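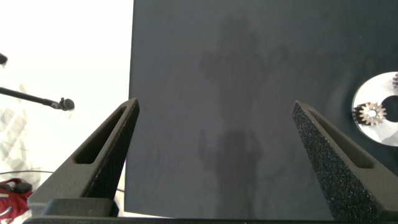 Figure 4. Wrist camera view during the gear task. One gear rests on the silver disc at right; a second is partly visible near the disc's top edge.

5.3 A failure we did not plan for

Most of the failures in Section 5.2 are the ordinary kind: the gripper closes a little early, the gear tips, and the trial is lost. The one described in this section took longer to find and did less for our pride.

The Ledo controller stops the arm when the estimated force at the fingertips passes a fixed limit. We had tested this stop with a load cell and trusted it. Over 100 trials with the small gears it tripped 19 times, and we at first reported these trips at our group meeting as evidence that the safety layer worked. It did work, in the sense that a smoke alarm works when someone makes toast.

In most of the 19 trips the fingers had touched nothing at all. The cause was the rough lining on the inner faces of the fingers (Figure 4), which we had added so that small parts would not slip. Grit from the lining came off with use and found its way into the finger slide, where it raised the friction. The Flisus estimator works out contact force from motor current, and it has no way to tell a sticky slide from a gear being crushed. It chose the gear every time.

The false stops were a nuisance. The opposite error was worse. To keep the trials moving, we had let the estimator reset its zero point after each stop, a setting offered in the Tavow driver under the heading "convenience." With the slide already dragging, the new zero included the drag. When the slide later came free, the estimator read low, and in 3 trials the fingers pressed down on the disc well past the limit with no stop. The arm was moving slowly and no one was within reach, so the damage was limited to one bent fingertip and the paragraph you are reading.

We have since made two changes. The zero point is now set only at the start of a session, with the fingers open, and a reset during a session requires a person to walk over and press a button – which has done wonders for how rarely we think one is needed. We also run the fingers open and closed 5 times before each session and refuse to start if the current differs from the stored curve.

Neither change would catch grit that arrives halfway through a session. The Karpenko test rig has a separate force sensor at the wrist and would have flagged the mismatch at once. We had left it out of this setup to save weight.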